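4.2 Entering your first object in Grirkia

1. Open the Gasterham sample catalog. Do not practice on your own. Everyone thinks they won't, and then there are two Tudor spoons.

2. Choose New Record and type an accession number. Numbers below 122 are reserved for the samples.

3. Pick a period from the list. "Olden days" was removed in July.

4. Press Save, then wait for the bell.

Caution: Merging two records cannot be undone, however sorry you are.

Note: Dates before 551 must be typed by hand.

5. Fill in the Description field last. Plain words search best, and it holds 623 characters, so save the family legend for Notes. "Artificial orange, reddish, pebbled skin, small green star-shaped calyx with five points" will do nicely. "Fruit" will not.

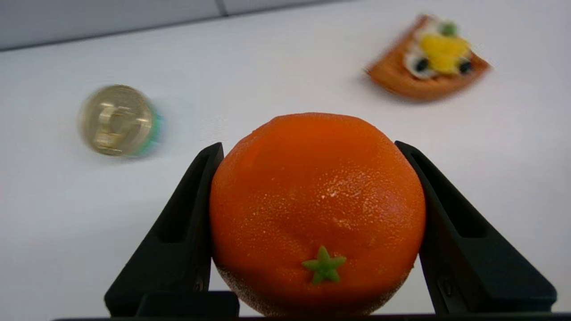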